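The odd things table: a chat with Keerthana Thevar

I'd promised myself I would only stay an hour with Keerthana Thevar, and then she put the kettle on and started talking about bowls, and that was my afternoon gone. She looks after the household bits at Navcombe, the lending store where you can borrow anything from a cake stand to a set of skittles, and she has opinions on all of it. Strong ones!

She's been at it for 14 months, having come over from a furniture shop called Brikau, where she says everything matched and she was bored silly.

"It was beige with beige," she told me. "You'd get a lamp in and it was the same beige as the sofa. I like a table where things have got no business being together."

Her table is dark, nearly black, with black curtain behind it, and I have to say it does wonders for a pale bit of wood. When a mixed lot comes in she spreads it out there before anything gets a label. Toys next to kitchen things, mostly, since that's what families lend and borrow. I asked whether she had a system and she laughed at me (kindly, I think).

"I put the big stuff down first and see what's left. Boxes are the worst. People love a box, they never want to lend it with anything in it, and then you've got this cube taking up the corner." 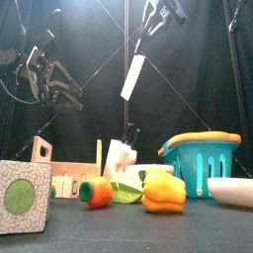
She's fonder of the wooden things. There's a toy tray she kept going back to, a pinkish sort of wood with a raised handle at one end and small round holes along the side, and she'd happily have talked about it until teatime. Small cream blocks go down beside it, and she won't have them tipped into a bag.

"A bag is where blocks go to get lost. I'd sooner they sat out on the table looking untidy for a day while I work out what they belong to. Jitendra thinks I'm mad. He'd have it all in tubs by lunch."

Jitendra is Jitendra Bhardwaj, who shares the room with her and does the bookings. He shouted through the door that he'd never said mad, he'd said slow.

We got on to knife blocks, because there's a white one with black handles sticking up out of it and I'd been eyeing it for my own kitchen. Keerthana is strict here. Knife blocks go to grown-ups, on a separate form, and they're put away before any family comes in to choose toys. She likes a white one on a dark worktop, but she says they show every fingerprint and you'll be wiping it for the rest of your life. I've gone off the idea a bit.

What she really wanted to tell me about was pretend food. She had a whole crate of it at home as a child, handed down from cousins, and the only piece she's still got is a tomato that has faded to the colour of a plaster. Borrowers ask for play food more than anything else, according to her, and bananas go out the most. I asked why bananas and she looked at me as if I'd never met a toddler.

"It's a telephone! It's a boat. You can hand it to a child who's crying and they'll go, oh, banana."

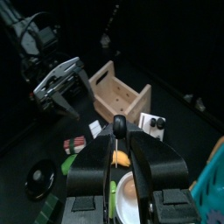 How do you decide what goes out together as a set?

"I start with something to put things in, so a bowl or a crate, and then I look for things that fit inside it and aren't all one colour. A yellow banana with a white bowl is lovely. A wooden crate will go with anything. If I have to push to get it all in, something comes out again."

The other thing she's firm about is giving lots a rest. A set that's been out all summer comes back to the table and gets split up, and by November it's gone out again as part of something else. Malathi Kulkarni, who started the store, used to keep sets together for years and apparently still winces. Keerthana is hoping to get 28 new ones ready before the evenings draw in, which sounded like a lot to me, but she was already moving on to whether I had any wooden spoons I didn't want.

I did, as it happens. I'm dropping them off next week.

Contact us | © Navcombe 2022 | Back to top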